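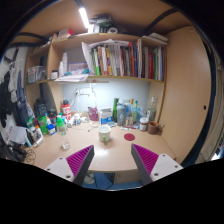 Omar Rawashdeh wrote in to say that a pre-purchase inspection on a used car is money thrown away, that the last one he paid for came back as a sheet of green check marks, and that the transmission started slipping in January anyway. He wanted to know why anyone would pay a shop for that.

Fair question. A sheet of green check marks is worth very little. I've seen dealers staple one to the window sticker as if it settled the matter. But a lot of what goes wrong with a used sedan can be found by an ordinary person with a flashlight, and the rest can be narrowed down before you hand a mechanic any money. So this is how I go over a used car, starting at home.

What you need

A flashlight, a white paper towel, a tire tread gauge, a cheap code reader that plugs in under the dash, and a notebook. You don't need a paint meter. People who sell paint meters will disagree.

Step 1. Read the ad with a cold eye

"Runs great" means it runs. "Just serviced" should come with a receipt showing a date and a mileage. Ask for a picture of it before you drive anywhere. If the seller says the paperwork is "at the other location," ask when it will be at this one.

Get the VIN and pull the history report, but don't lean on it. A report lists what somebody bothered to report. A fender replaced for cash in a driveway won't be on there.

Step 2. Insist on a cold start

Tell the seller you want the engine cold and put your hand near the hood when you arrive. If it's warm, ask why. Plenty of sellers have an innocent answer, and you can still come back another time. Rattles that last 2 seconds after a cold start disappear completely once the oil has moved around, and so does your chance of hearing them.

Watch the tailpipe too. A little white vapor on a cool morning is normal. Blue smoke is oil, and I'd leave.

Step 3. Fluids

Pull the dipstick if there is one, wipe it on the paper towel and look at the color in daylight. Dark oil by itself doesn't worry me. Milky oil does. Check the coolant reservoir only with the engine cold, and look for sludge or a film on top.

Very clean oil in a very dirty engine bay tells you it was changed for the sale, and that's all it tells you.

Step 4. Plug in the reader

No codes is good news only if the car has been driven since the codes were last cleared. Look for the readiness monitors. If most of them say "not ready," somebody recently cleared the memory or disconnected the battery. Sellers blame a new battery for this a lot. Ask to see the battery receipt.

Step 5. Drive it properly

Once around the block is a courtesy lap. You want stop signs, a rough road and a stretch of highway. Radio off, fan off. Let the car shift under light throttle and then under heavier throttle – a hesitation between gears at low speed is what Omar's inspection probably missed, if the shop never took the car out of the parking lot.

Brake firmly from highway speed with the road clear behind you. A shaking steering wheel can mean rotors, and rotors can be priced. Write it down.

Step 6. Now pay the shop

Pick your own. Never the one the seller recommends, however convenient. Hand over your notes and ask for three things in writing: a road test, the car up on a lift, and photos of anything leaking. Then ask how long they'll spend. If the answer is ten minutes, find another shop.

Step 7. Use the numbers

Say the shop finds front brakes and a leaking valve cover gasket, and quotes $700 for the pair. Ask for $700 off. A dealer will usually offer $500 and a speech about how popular the model is. Whether you take it depends on how many others are for sale near you, so look that up first.

Be careful with "we'll fix it after you sign." Get the repair listed on the bill of sale or assume it won't happen. The same goes for a 48-hour return promise – read what counts as a reason to return the car.

As for Omar, I asked whether his inspection had included a road test. He checked the sheet. That line was blank.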